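# Collecting at home for Rallis: your questions

Welcome aboard! Rallis learns to tidy by studying people who do it with two hand-held grippers, and every bedroom we add makes it better. We're at 506 sessions and our goal is 800.

**Do I need any robot experience?**

None at all. If you can pick up a candy wrapper with kitchen tongs, you're most of the way there. Give yourself 22 practice grabs before you record anything. 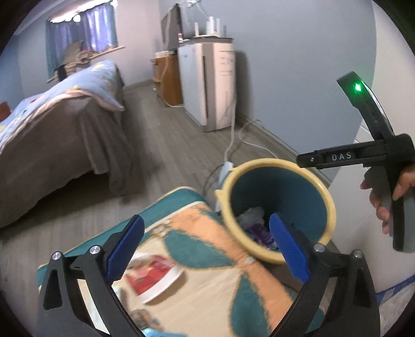
**How long is a session?**

47 minutes, breaks included. Stop whenever your hands get tired (they will, the first time!) and pick up again later.

**Should I clean up first?**

Please don't! Rallis needs real rooms, with cords on the floor and blankets hanging off the bed. Just keep a clear spot for your feet.

**What if I drop something?**

Keep going and pick it up again. A fumble followed by a second try is a great example to learn from, and we keep those. 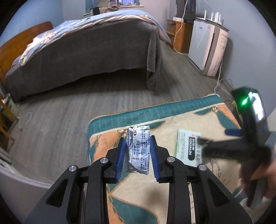
Fotis Gkikas wrote in to ask whether he could switch hands halfway through, and added that thin, flat things took him far more tries than boxes did. Switching is fine, Fotis, and flat things are hard for all of us.

**Which items work best?**

Small, light, everyday stuff, and the more mixed the better. 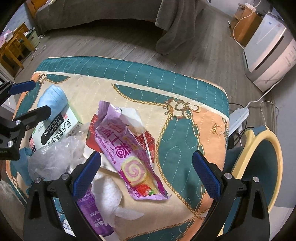
Variety is what we love most. Our Plaltasby sessions were nearly all cups and spoons, and Rallis got very good at cups and spoons. A spread like a Swiss roll wrapper, a folded face mask, some tissue and a medicine box gives it soft, crinkly and stiff shapes in one go. Swap in new things between sessions if you can.

**Where do I send my recordings?**

Upload them to the Draststead folder, one session per file.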